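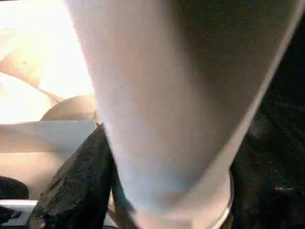 Leave it until the morning, my sister said from the doorway, no one is going to sit on it tonight. She had her coat on already. I told her I only wanted to see how the legs were meant to go.

It was the last chair from the house in Dristonthorpe. The others had gone to my cousin with the table, and this one had been left in the box room with a leg off. My mother bought the set from Brolov's when the shop was still on Lutton Road, and she paid for it at 18 pounds a month. She kept the payment book in the drawer with the string. I have it now. The number on the front is 2606 and the last page is stamped January.

My sister took her coat off again and sat on the stairs.

"You haven't got the right screws," she said.

"I've got a jar of them."

"That was Dad's jar. Nothing in that jar ever fitted anything."

I tipped the first few out on a saucer. They were all too short, or too fat, and one was a hook. She came over to look and picked out the hook and put it in her pocket.
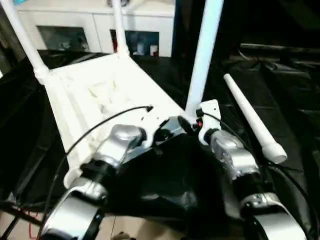

The chair on its back, one leg still to go on.

We talked about the house for a while. The buyers wanted to knock through into the pantry. She thought that was a shame and I thought it was sensible, and we had said all this before on the telephone.

"Who had this one?" she asked.

I said I didn't know. We each had our own place at the table, but the chairs got moved about whenever the floor was washed, and after that you took what came.

"I think it was the one by the window," she said.

At ten to eleven she found a screw that went in. It turned four times and stopped. She said that would do for tonight, and went to find her shoes, and I put the rest back in the jar.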